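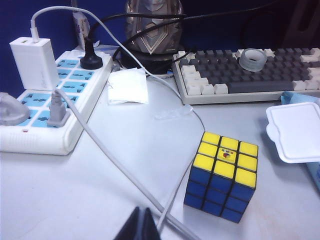

The parish archive at Drurncombe opens to visitors on Thursday, from ten until the noon bell. Entry is through the north porch. Five of us went in, and Stefaniia Dovhaniuk, the archivist, took us directly to the relic register.

The register records the cult of the abbot locally honored as the founder. It has 2,373 entries in four hands. The earliest hand lists gifts of wax and grain at the shrine; cures appear only in the second, which also gives the feast a vigil. Petro Didenko asked whether the vigil came from the mother house at Casmont. Dovhaniuk thinks it did – the collect is the same apart from one clause – but the Casmont calendar for those years is lost.

The shrine itself is in the south aisle, behind an iron grille. The chest is oak, with a later lock. The bones were moved once, when the aisle floor was raised 30 inches, and the act of translation is kept with the register. It names two witnesses and leaves a space for a third.

The undercroft was closed for drain work. Microfilm of the register can be read at Nistby by appointment. Bring a pencil, as pens are held at the desk.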